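Re: [Illgate] blue pegs on white boards

> Has anyone tried a plain white board for the
> small blue parts? Mine vanish on the Plerkus mat.

Yes, and I love it! The white sits on a dark tabletop and every blue peg jumps out at you, even under coloured light. 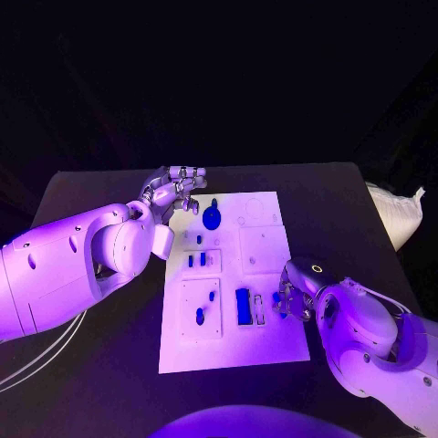 I'm planning a second one in the same colours, with a Corrigan knob if I can get the fit right (9 tries so far, still having a ball). The outlines are my favourite bit, so keep them faint grey.

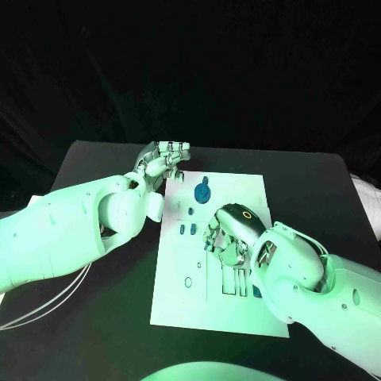

Round blue part near the top, peg below it.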